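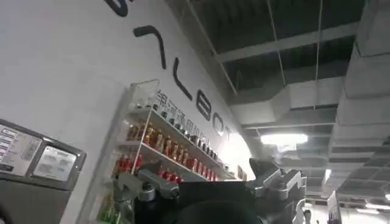

What does grouping bottles by color do for a wall display?
It lets a person walking in find the right row from across the room. Whether they then pick the right bottle is another matter, and the claims made for color grouping tend to skip that part.

Handout 2: Shelves, rows and wall lettering
Course tutor: Saimi Ahonen

The Vunbridge reading (p. 71) says shoppers "read" a shelf top to bottom. I doubt it. The test had 27 people in it and one shelf. Treat it as a hunch.

Things to check on any wall unit:

1. Rows. One kind of bottle per tier looks tidy. It also hides gaps badly, so ask who refills it and when.

2. Labels. Light labels on amber bottles stand out. Can you read one at arm's length? Try it before you praise it.

3. Lettering. Big black letters on a white wall are easy to spot straight on. From the side, or with equipment in front, you may get only part of the name. Stonik's guide never mentions this.
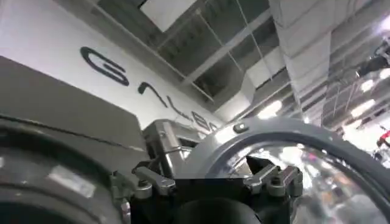 4. Glare. Bright light on white paint can swallow the end of a word. Visit in the late afternoon as well as the morning.

For November: read Chamoun, p. 232, and bring one objection to it.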